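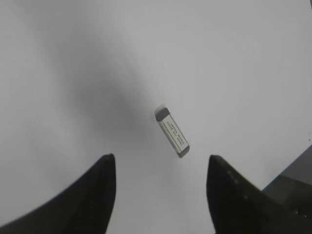
Eraser and open gripper, sorting bench, Skerkance

Sorting Cell Attendant (two posts)
Vosteck, Skerkance site
Permanent, full time, early or late shift
Reports to: Shift Lead, Bench Sorting

Vosteck clears and sorts the contents of desks and store cupboards when offices close or move. Small stationery is separated by hand at present. From July part of this work passes to robot arms working at the same benches, and we are recruiting two attendants to run the cells alongside the existing bench team. The site employs 171 people.

What is changing

Until now a bench sorter has picked every item, decided where it goes and put it there. In the new arrangement the arm does the routine picks and the attendant handles the rest: setting out the bench, dealing with items the arm has refused, checking the sorted containers and entering corrections in Rirnik, our stock and fault system. There is less repetitive reaching. There is more standing, more screen work and more stopping and starting. Applicants who have worked on a hand bench should expect the pace to feel uneven during the first weeks, as the arm sets the order of work and the attendant answers to it.

No bench post is being removed under this change. Current sorters may apply for these posts on the same terms as outside applicants, and those who prefer to stay on hand benches may do so. Pay for the attendant grade is one step above bench sorter.

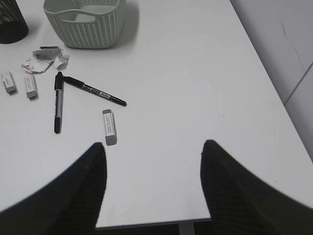

Þórarinn Kvaran
Bench Automation Lead, Vosteck Skerkance

The bench load is mixed. Erasers, markers and scraps of paper can come up on the same table, and each calls for a different grip or a different decision. An eraser lying apart from other items is a simple pick. Two markers lying nearly touching in a V are harder, and crumpled paper holds its shape badly when gripped. The attendant decides whether to separate such items by hand, move them to the hand bench or leave them for the arm to try.

In the last acceptance run the cell handled 2,162 items. Of these, 72 were passed to a person. Each needed a short written note in Rirnik giving the item type and the reason for refusal. The notes are used to adjust the pick settings, and their quality matters more to us than the speed at which they are entered.

Main duties

Set out the bench and containers at the start of each run
Start, pause and stop the cell using the bench controls
Clear refused items once the arm is at rest and the guard light is green
Check sorted containers against the load sheet
Record refusals, mis-sorts and stoppages in Rirnik
Wipe down fingertips and table surface between loads
Hand over in person to the next shift

Attendants do not write or alter robot programs. Faults that do not clear after one restart go to Hosseinzadeh, the maintenance contractor, who have an engineer on site during the early shift and on call during the late shift.

Essential

Experience of sorting, packing, picking or similar bench work
Clear short written English
Able to stand for most of a shift, with breaks (seating can be arranged, please ask)
Willing to follow lock-off rules without exception

Useful but not required

Previous work beside automatic machinery
Use of any stock or fault logging system

Training

Two weeks, paid at the full attendant rate. The first week is spent on the hand bench so that new staff know the items and the sorting rules. The second is at the cell with a trained attendant, and ends with a practical check covering start-up, safe stop and fault reporting. Anyone who does not pass may repeat the second week once.

Monitoring

Rirnik records item counts by cell and by shift. It does not record counts by person. Bench cameras view the table area and are used for picking and fault review. The full data notice is sent out with the application form.

Hours

Early shift 6 am to 2 pm, late shift 2 pm to 10 pm. Please state any preference. Shifts do not rotate.

How to apply

Ask at the Skerkance gatehouse for the form, marked Sorting Cell Attendant, or request it by post. No CV is needed. Shortlisted applicants will be invited to a half-hour visit to the bench before interview.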